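Workshop tips: keeping a two-arm bench cell happy

Quick notes, typed between jobs. Our cell is the small one, two arms, a beige table, panels at the back, Rana controller. Moved here from the Claltstead shop in November and it has taken me this long to write anything down. Use what you can.

Cleaning first. Power off, arms parked, key out. Soft brush for the joints, then a barely damp cloth. No spray, ever. Spray gets past the seals and you find out weeks later. Finger pads get a wipe with alcohol every 30 hours of running. If they look shiny, swap them. Zeler pads last longer than the cheap ones, cost more, your call.

Check target. You want something dumb and repeatable to test on after any work. I use a framed whiteboard laid flat on the table, two painted cubes and a marker. Draw a loop, tell the arm to put a cube in it. Five minutes and you know if the setup is off.
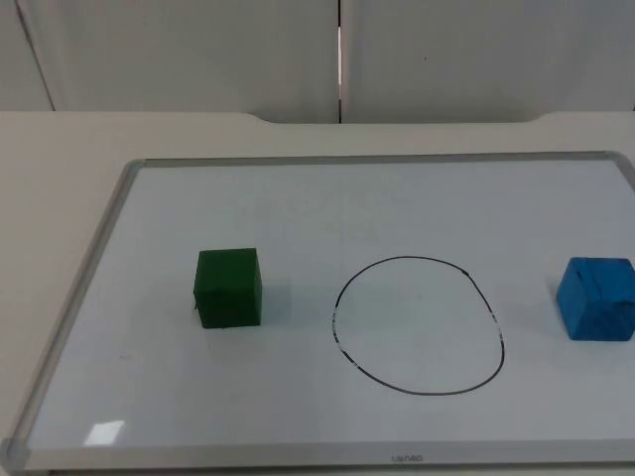

Tape works better than marker for me, wrote Venby, because the line doesnt rub off halfway through a long check. Fair point. Tape also has an edge though, and a low cube can catch on it. I stick with marker and redraw when it gets patchy.

Size of the loop: first check, make it roomy. Tighten up later. Start with one cube only. If the first one lands crooked or near the line, stop there and look at the pads before blaming the software. Nine times in ten it's a pad.

Bolts. Base bolts on both arms, every 14 days. Torque wrench, same order each time, paint mark across the head and the plate so a loose one shows. Do NOT just lean on it with a hex key. Did that on the left arm once and spent a Sunday re-teaching 375 points.

Cables: leave slack at the wrist. Run the arm slow through its whole reach and watch the bundle. If it goes tight anywhere, undo the last clip and try again. Velcro straps, zip ties cut into the jacket.

Camera mount is the same deal. Snug, marked, left alone. If somebody bumps it, run the check again before any real work.
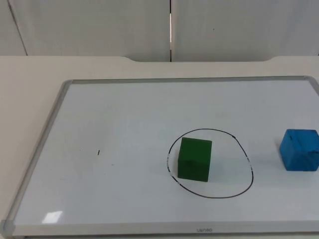 What do you do about glare, a reader asked, my board lights up like a mirror under the shop lamps. Move the board first, lamp second, camera dead last. A small bright patch off to one side is fine as long as your cubes and line stay clear of it. Matte board would fix it too, havent bothered.

Re-zero after a pad swap. Every time, even when the new pads look identical. Arm to home, run the zero routine, write the numbers on the card inside the cabinet door. Mine drifted a hair over the winter and the card is how I caught it.

Fan filter on the controller. Pull it, tap it out, rinse, dry overnight. Spare set goes in meanwhile. Part number ends in 675 on ours, check yours before you order.

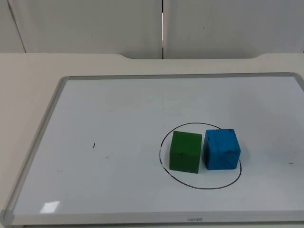 Second cube is the real test of placement. One alone will forgive a lot. With two in the loop you get to see spacing, and you get to see creep toward the line. Green one sitting inside, blue one touching the line at the upper right, narrow gap between: I write that up as a miss on blue and run again. Three misses on the same side, go back to zero and start over. Dont nudge the numbers by hand to make it look good.

Wipe the board when done, dry cloth. Cap on the marker. Key back on the hook.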